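How do I get the stale smell out of a second-hand caravan fridge?

Posted by teasel_and_thyme

Hello all, hoping someone can save me from myself. We bought a little touring caravan in June (a Postdale, older than my marriage) and I love nearly everything about it. The previous owners shut the fridge door when they put it into storage, and when I opened it on the drive I had to go and stand by the hedge for a bit. No visible mould to speak of, a few grey specks on the door seal, but the smell is a sort of old cheese and wet dog mixture and it gets into the milk within a day.

So far I've wiped it out with washing-up liquid twice and left a bowl of bicarb in there overnight. It's better with the door open, naturally, but shut it for an hour and it's back. The fridge itself runs fine on mains, haven't tried it on gas yet. My husband wants to rip it out and put a new one in, and the cheapest he's found that fits the gap is £400 before anyone's so much as picked up a screwdriver. I'd much rather spend that on a week at Goltmont!

Has anyone rescued one of these? And is there anything I shouldn't use on the plastic lining? It's gone a bit yellow but it isn't cracked.

Reply from Marram

Don't rip it out! We had exactly this with ours and it came right, it just took longer than I wanted it to.

First thing, turn it off and take out everything that moves. Shelves, salad box, the little flap on the ice compartment, the door racks, the lot. Wash those in the sink in hot soapy water and leave them outside in the sun if you've got any. I found a whole line of brown gunk in the groove where the bottom shelf slots in, and I'd been wiping merrily past it for weeks.

Then the drain. Most of them have a small hole at the back, low down, with a channel running to it, and that's where I'd put my money. Mix a couple of spoonfuls of bicarb into warm water, trickle it down slowly and poke gently with a cotton bud or a pipe cleaner. Gently, mind. Have a look underneath or outside to see where the tube comes out, as on ours it went through the floor and the end was blocked with what I can only call jelly.

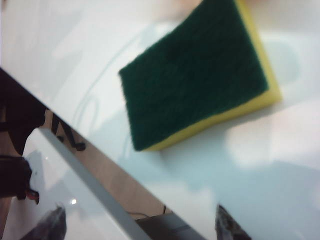

For the lining I'd stick to a soft cloth and more of the bicarb mix. The plastic in these older ones scratches if you so much as look at it, and once it's scratched the muck has somewhere to live. No neat bleach, no cream cleaner, and nothing lemon scented either or you'll have lemony wet dog (ask me how I know).

The door seal is fiddly. Pull the folds open with your fingers and go along with an old toothbrush. If it's still whiffy afterwards you can often get a new seal on its own, and ours cost £27 from a breaker's yard.

After all that, prop the door ajar for a good few days and put a dish of fresh coffee grounds in. Ours took about 2 weeks before I trusted it with butter.

Reply from boggart77

Just get a new one. We put a Yuan in ours, £1,079 fitted, never looked back. Life's too short.

Reply from Old Palen Road

Marram's right about the drain. One more thing to check is the insulation behind the lining. If water has got in there through a crack or a loose screw hole you can scrub till Christmas and it'll still pong. Put your nose right up to the screw holes for the shelf brackets with the shelves out. If one is much worse than the rest then your husband may have a point, sorry.

Also, when you lay it up for winter, use the second position on the door catch if yours has one. It holds the door open an inch or so. Ours had it for years and I thought the catch was broken.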